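Subject: Re: [coldstorage] Washing down at home vs. sending it out
Date: March 29, 2021
To: coldstorage list

On the list, a member wrote:

> I have a down quilt and two vests that need cleaning before they go
> away for the summer. The cleaner near me wants 55 dollars for the
> quilt alone. Has anyone here washed down at home in a regular front
> loader? I have read the old threads and half of them say never to do
> it. Also, do you use the compression bags or not? I have a set of the
> Flikeo ones still in the package and can't decide.
>
> I need the closet space by May if that matters.

I have washed down at home for years, quilts included, and have only ruined one thing, a cheap pillow with a weak seam. The old threads that say never are mostly talking about top loaders with a center post. Those do pull on the stitching. A front loader is fine if the quilt goes in without being forced. If you have to push on it to close the door, take it to the laundromat and use one of the big machines.

Check the seams first. Run your hand along every edge and look for feathers poking out in a row. One feather by itself means nothing. A row of them means the thread is going, and you should sew that up before it gets wet.

For soap I use the Benjelloun down wash, about half of what the cap says. Regular detergent will work once or twice but it leaves the down flat. No softener. Run the rinse twice. If you squeeze a corner after the second rinse and still get suds, run it again.

Drying is the long part. Low heat, a few clean tennis balls, and stop every half hour to pull the clumps apart by hand. My quilt takes most of an afternoon. It will feel dry on the outside well before it is dry in the middle. I leave it over a rack overnight after that and put it through one more low cycle in the morning. Down that goes into a bag damp will smell by fall and you will not get the smell out.

On the bags, I would not use them for the whole summer. I used an Astine set one year, the kind you pump flat, and the vests came out with creases that took weeks to relax. For a move or a short trip they are fine. For storage I use the plain cotton sacks Gaston sells, the large size, item 2751 in their list. They breathe and they are big enough that nothing has to be crushed. An old pillowcase does the same job for a vest. If you already own the Flikeo set, keep it for acrylic blankets, which don't care.

As for space, I had the same trouble and ended up putting the sacks under the bed. They flatten a little under their own weight and slide in without a frame or box. 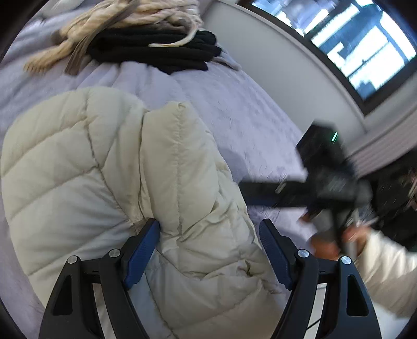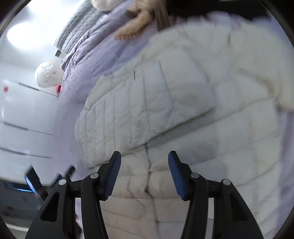
Jackets follow the same rules as quilts, with a few extra steps. Close the zipper, empty the pockets, and turn the thing inside out before it goes in. When it comes out of the dryer, lay it flat on a bed and work along it one section at a time. On a puffer like this pale one, with the stitching running in channels, the down can't move from one channel to the next, so a clump has to be broken up inside the channel it is in. Pinch along each one from seam to seam. The sleeves hold clumps longer than the body does, so feel those last and put it back in if there is anything hard in there.

Light colors show water rings if they dry unevenly. A second full rinse usually takes them out. Spot cleaning makes them worse in my experience, except at the collar, where I use a drop of the same down wash on a damp cloth before the main wash.

One more thing on the cleaner's price. Ask whether they wash it or dry clean it. Mine said "cleaned" on the ticket and it was solvent, and the quilt smelled of it until I washed it myself anyway. If yours does a real wet wash, 55 dollars for a quilt is not bad.

I have a scan of the Benjelloun instruction sheet if you want it. Write me off list, attachments get stripped here.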